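Secondhand tableware is selling again in Lirkgate. Fatima Ogundipe opened her shop on the main street in February with 437 pieces, most of them from house clearances, and had to restock within weeks.

Buyers want everyday plates and bowls, she says. Full dinner sets sit on the shelf. "People have small kitchens. They want four bowls that stack."

Prices start at 2 dollars. Magnus Rennie, who runs a larger warehouse in Endcombe, keeps about 3,000 pieces and sells mostly to cafes. 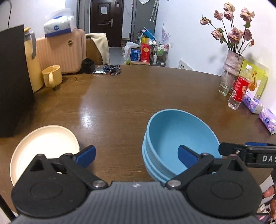

Both dealers turn away anything chipped on the rim. Rennie also refuses gold trim, as cafes can't put it in the microwave.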